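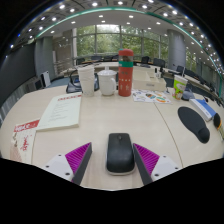
Section 3: Hanging Motetti and getting it to sing

Right, you've unpacked the crates and checked everything against the list in Section 2, so now we get to the part I enjoy. Motetti is a piece for two screens and four small speakers. The left screen shows the emoji score, the right screen shows the words people sent in, and the speakers sing the lot back at you in a sort of wobbly round. It runs by itself all day once it's going. Getting it going takes an afternoon the first time, and I've written these steps as I do them myself, in the order I do them.

If you're borrowing the piece from Paju (the space, I mean, up the hill - the earlier edition of this guide was written for their back gallery), some of your cables will already have coloured tape on them. Ignore the tape. It belongs to an older layout and it'll only confuse you.

3.1 The room

1. Pick the wall. You want one long wall with nothing opposite it that shines. Windows are the worst for this, then framed work behind glass, then that glossy grey floor paint everyone seems to love.

2. Dim the room, but don't black it out. I made the colours for a room where you can still read the handout. In total darkness the yellow faces glare and people back away from them.

3. Hang the left screen first, then the right one beside it. Leave a gap the width of a hand between them. I've tried them touching and it looks like a shop window, and I've tried them far apart and visitors stop reading across. A hand is good. Anyone's hand!

4. Check both screens are level with each other before you worry about whether they're level with the floor. Old buildings slope, and the eye forgives a slope if both screens share it.

5. Put the bench in. Please do have a bench. The full cycle lasts 16 minutes and I'd love people to stay for all of it.

Caution: the screens are heavier at the bottom than they look. Have two people on each one, and don't let go until both hooks have clicked.

3.2 The speakers

6. Place one speaker in each corner of the listening area, with the bench in the middle. They go on the thin stands, at the height of a seated person's ears. Standing visitors get a slightly duller sound and I've made my peace with that.

7. Run the four speaker cables back to the Grenisov. That's the flat metal box with the row of sockets on the back, and it does the mixing and the amplifying together. The sockets are lettered to match the cables. Front left goes in the first one and you work your way clockwise as seen from the bench.

8. Tape the cables down, all the way along, with the cloth tape in the crate. Gaffer tape from the shop is fine as well if you run out, though test it on the floor somewhere hidden first. I once took up a strip of varnish as long as a car and I'm still embarrassed about it.

9. Turn the big knob on the Grenisov all the way down. Now plug it into the mains. Always in that order, please.

Note: if you hear a hum with the volume down, the Grenisov and the screens are probably on different circuits. Put everything on the same extension lead and try again. A lighting dimmer on the same circuit will also do it, with more of a buzz than a hum.

3.3 Starting Mimavier

Mimavier is the player program. It's the thing that keeps the pictures and the voices in step, and it's already on the computer in the crate, so you don't have to install anything. It looks a bit bare. A friend wrote the first version for theatre cues and I've been bolting bits on to it ever since, which explains the theatre words in the menus.

10. Connect both screens to the computer before you switch the computer on. If you connect them afterwards, Mimavier often can't tell left from right and you'll get the words where the faces should be.

11. Switch on and wait. There's a long stretch with nothing on either screen and it's very tempting to press things. Go and put the kettle on.

12. When the menu comes up, choose Open House. Type the show code, 817, and press Enter.

13. Choose Walk-through. Each speaker will sing a single note on its own, beginning with the front left and going clockwise. Bring the knob up slowly until you can hear the notes clearly from the bench. If the order's wrong, two cables are swapped, so turn the knob down before you go and fix them.

14. Choose Faces. You should see the same grinning face on both screens. If one looks greener than the other, go into that screen's own menu and turn off anything called vivid, cinema, sport or smart. Then turn off whatever's left that sounds like it wants to help.

15. Choose Curtain Up. The piece starts from the beginning after a short silence, and off it goes.

Caution: don't let the computer update itself while the show is open. I've switched updates off, but if you put it on the gallery network it may offer them again. Say no, every time. Motetti doesn't need the network for anything, so my advice is to leave it unconnected.

3.4 Setting the volume properly

I've given this its own bit because it's what I get asked about most. The level you liked in an empty room will be too quiet with visitors in it. Coats soak up a surprising amount of sound.

16. Let the piece run to the slow part, where the screens fill up with umbrellas. It's the quietest passage in the whole thing.

17. Sit on the bench and ask someone to chat in an ordinary voice near the door. You should be able to follow the singing without straining, and still be aware of the talking. Nudge the knob until that's true.

18. Mark the knob's position with a bit of tape, so that whoever opens up in the morning can put it back if it gets knocked.

Note: there's a loud cluster right after the umbrellas. It's meant to be a bit of a jolt! If the people at the front desk are going spare, bring the two rear speakers down a touch in the Balcony menu and leave the front pair alone.

3.5 Every day

19. To open: screens first, then the computer, then the Grenisov. Mimavier remembers the last show and goes straight to Curtain Up after 30 seconds, so you won't need the code again unless someone has been poking about in the menus.

20. To close: Grenisov first, then choose Curtain Down, then wait for the computer to switch itself off, then the screens. Turning it all off at the wall won't break the piece, but Mimavier sulks about it the next morning and spends ages checking its files.

21. Dust the screens with a dry cloth, nothing sprayed on. Fingerprints will appear at child height on the left-hand one. People like to touch the faces, and I don't mind, so there's no need to put up a sign.

3.6 If it goes wrong

The pictures run but there's no singing. Check the knob, then check the mute button on the front of the Grenisov, which is small and very easy to lean on.

The singing runs but a screen is blank. Swap the two screen cables at the computer end. If the blank moves to the other side it's the cable, and there's a spare in the lid pocket of the small crate. If it stays put, it's the screen.

Voices and faces have drifted apart. Choose Curtain Down, wait 10 seconds, then Curtain Up. If it drifts again the same day, have a feel of the computer. When it gets too hot it slows down, and it needs air on all sides, so don't shut it in a plinth without cutting a vent in the back.

One speaker crackles. Push the plug in at both ends before you blame the speaker. Swap it with its neighbour if you're still not sure, and see whether the crackle travels.

Everything's working and you just don't like the look of it. Try moving the bench back a bit before you touch the screens.

Section 4 covers adding your own visitors' messages to the score, and you can leave that until the show's been up a few days.

Guide last revised Aug 1, 2020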